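23rd January

# Stop tuning the planner first

Most of the teams I talk to keep their motion planner in one repository, their perception code in another, and a thin file of glue between them. The glue file has no owner. It holds the frame transforms, the timestamps, the unit conversions and a few constants typed in by somebody who has since moved to other work. When the arm misses a grasp, people open the planner and start changing cost weights. I think this is the wrong place to start, and I think the habit costs more than any other in our field.

I spent most of last year on a grasping stack at Numanier. We ran Dilberg as the planner and our own detector in front of it. Over one bad stretch we logged 17 failed grasps on the same test set. We spent 11 working days on the planner. We changed the smoothing, the sampling density and the collision margins. The failures moved from one object to another and the total stayed where it was. The cause was a timestamp. The depth image was stamped when it reached the host, the wrist pose was stamped at the controller, and the two clocks disagreed by enough to put the target beside the object whenever the wrist was moving.

The fix was four lines. Dilberg had done what we asked of it the whole time.
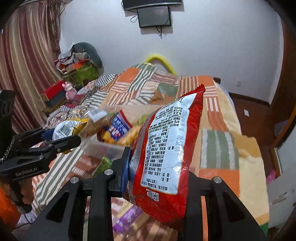
Grasp software should carry its doubt forward, and very little of it does. A detector produces a mask and a score, the score is compared with a threshold, and everything after that point treats the mask as fact. The planner never learns that the left edge of the object was a guess. Soft packaging shows how much gets thrown away. Take a glossy red snack bag standing upright between two jaws, with a silver strip down one side and a white label over most of its face. A box detector will give you a clean rectangle for it and a high score. The rectangle says nothing about how far the film will give when a pad presses on the edge, or whether the depth reading on a shiny surface can be trusted. The patchwork quilt under it is no help to a plane-fitting step that was written for a tabletop. A person holding the tool deals with all of this without thinking. Our code has to be told, and the message type we use has no field to put it in.

I would add the field. In Sproģis, the message layer I maintain now, every pose carries a covariance and a source time, and a node that drops either one fails the build. People complained about that rule for a month. It is annoying to fill in a covariance when you don't know what it should be. But having to write down a large number because you don't know is useful, since the next person can see it. An identity matrix pasted in to keep the compiler quiet is worse than a blank, and we reject those in review when we catch them.

There are fair objections. One is speed. Planning under uncertainty is slower, and on our hardware the full version of it is too slow to run in the loop. I don't ask for the full version. A planner that widens its approach when the pose is poor, and asks for another look when it is very poor, gets most of the benefit with two if-statements.

Another objection is that learned policies make all of this obsolete. Train on enough demonstrations, the argument goes, and there is no pose to put a covariance on. I use learned policies and I like them. They still read images and joint states that were recorded by two devices with two clocks. We once trained on 3,000 demonstrations in which the gripper width lagged the video by 4 frames. The policy learned the lag faithfully. It closed late on everything, and we blamed the network architecture for a while before anyone plotted the two signals on one axis.

That plot should be the first thing any tool draws. Ulimex, the log viewer we use, can do it, but it is three menus down and off by default. I have asked for it to be on the opening page. In the meantime we keep a short script that takes a recording, finds the moment the jaws begin to close in the video and in the encoder data, and prints the difference. It runs on every new recording before the file is allowed into the training folder. Writing it took an afternoon.

If you have a day free on your own stack this month, leave the planner alone. Open the glue file, find every constant in it, and write next to each one where it came from and when it was last measured. Ours had two that no one could explain. One of them was harmless. The other was a camera offset in inches.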